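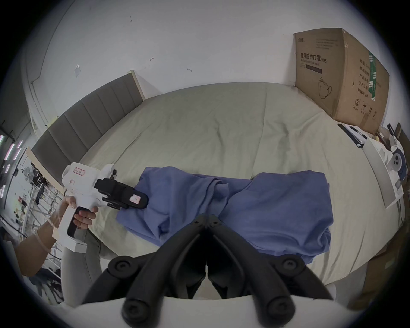 Pirjo Juntunen asks whether the pair has to be calibrated again every time a new garment is put down. It does not. Calibration is tied to the grippers and the work surface. Changing the cloth leaves it valid. Moving to a different bed or table does not, and section 5.1 must then be repeated from the start.

5. Recording cloth tasks with the Tadance paired grippers

This section covers T-shirts, towels and similar flat items handled on a bed or other soft surface. For rigid objects see section 6. The grippers must already be charged and paired with the Lastberg base unit.

5.1 Preparing the surface

1. Push the bed or mattress against a wall if the room allows it. A fixed edge at the back helps the tracking software hold its position.

2. Pull the sheet or cover flat. Shallow creases are acceptable. Thick folds are not, as the fingers can pick them up together with the cloth.

3. Choose a cloth that differs clearly in color from the cover. White on white will record, but the Wernby viewer will flag most of the clip for manual review.

4. Keep a clear margin of 300 mm on every side of the cloth. Boxes and other household items may stay on the surface outside this margin. They do not need to be removed between takes, but do not move them during a take.

Note: Marks on the wall are useful to the tracker. Do not clean or cover them after calibration.

5.2 Starting position

1. Hold one gripper in each hand by the pistol-style handle, with the index finger resting on the trigger. Do not squeeze yet.

2. Check the indicator light on top of each body. Steady green means the gripper is tracking. Flashing green means it is still searching, in which case hold it still and pointed at the surface.

3. Bring the jaws to the far edge of the cloth, one toward each side, and wait for the tone.
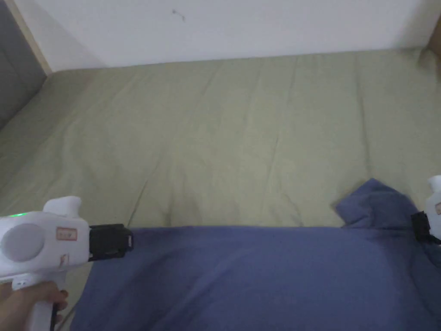 4. Hold this position for 5 seconds. The base unit stores it as the start pose for the take.

Caution: Do not rest the jaws on the mattress with the trigger squeezed. The load goes into the finger hinge and can shift the zero point.

5.3 Gripping and lifting

1. Open the jaw fully before it touches the cloth.

2. Lower the fingers until the pads press lightly into the fabric, then squeeze the trigger slowly.

3. Lift a small amount and check that only the cloth has been picked up.

4. Make the fold, lower the cloth, and release both triggers before moving away. 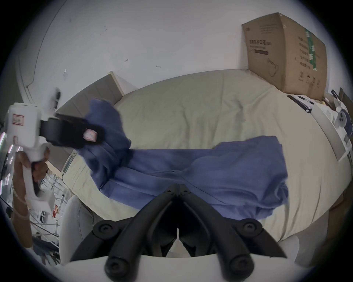
Grip force is set in the base unit menu under Jaw, on a scale that ends at 7. Start low and go up one level at a time. Thin knits slip at the lowest level, while heavy towels may need the top one. The cloth does not have to be smooth before the first grip. A bunched garment gives the jaw a raised fold to close on, and one hand can pinch that fold while the other gripper stays back with its fingers clear of the cloth. Flatten the garment only if the task sheet calls for it.

Note: Soon-im Sung's task sheets for the Dubey set use "pinch" for a grip on a fold and "edge" for a grip on a hem. Use the same words when labeling takes.

5.4 Checking the jaw between takes

1. Release the trigger and let the fingers open.

2. Look at the live view from the gripper camera. Both contact pads must be visible, with an open gap between them.

3. Remove any lint from the pads with a dry cloth. Do not use alcohol. 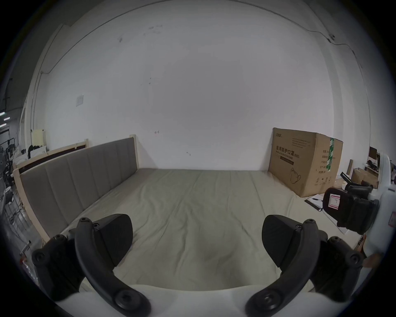 Figure 5-4. Gripper camera view, fingers apart, contact pads facing inward.

4. If one pad is missing from the view, tighten the finger screws and repeat the check.

The base unit holds 288 takes. When it is full the tone changes to a double beep and the trigger input is ignored until takes are transferred (section 8).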